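I have now sat through two evenings of talk about the Tollholm waste plan, and I still can't get a straight answer out of anyone on what happens to a yogurt cup after the truck takes it.

The plan, if you haven't had the leaflet, is that the town will send "zero household waste" to landfill by 2035. It's a nice round promise and it's far enough off that most of the people making it will have moved on to other jobs. I'd like it to be true. I've been rinsing jars for long enough that I have a stake in it. But the leaflet is six pages long, four of them are photos of leaves, and the two that have words on them keep using "diverted" where I would expect "recycled."

So I went and looked up diverted. In the plan it means "not delivered to the Tiltwood landfill." That's all it means. If a bale of mixed plastic goes to a warehouse in another county and sits there, it has been diverted. If it gets burned, it has been diverted. I asked at the second meeting whether this was a fair reading and was told it was "one way of putting it."

Then there's the money. Every household will pay $395 a year, up from $317, and for that we get a third bin and pickup every other week in place of every week. I read that part twice. We pay more, the truck comes half as often, and the sorting gets done in our kitchens. Harries, the hauling company, calls this "a partnership with residents." My partner in this arrangement has a fleet of trucks and I have a cupboard under the sink.

I tried it their way for the whole of April. Food scraps in one, dry stuff in another, everything else in the third. By the second week I was standing over a greasy pizza box reading the leaflet like it was a tax form. (Greasy cardboard is compost on page three and trash on page five.)

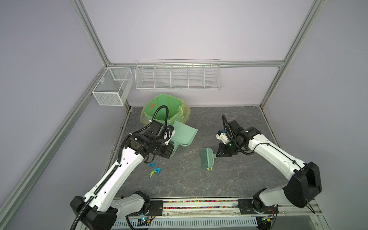
A lined bin and a dustpan.

What did I learn? Mostly that my trash weighs very little and takes up a lot of room. It's nearly all packaging – film, trays, those thin plastic windows glued into paper envelopes. I didn't ask for any of it and I can't buy the same things without it. The plan has one sentence about packaging, and the sentence says the town will "encourage dialogue."

Tirell, up the valley, tried something close to this a few years back. Their leaflet had a big number on it too. They signed up 875 homes for the first round, called it a success, and then went quiet. I've looked for a follow-up report and can't find one. Maybe it went fine and they just don't like writing reports.

I'm going to keep sorting, for what it's worth. The food scraps part makes sense to me and the tomatoes seem to like it. But I'd want to see where the bales go before I pay the new rate with a smile – an address would do. The next meeting is at seven in the library basement, and I'm bringing the pizza box.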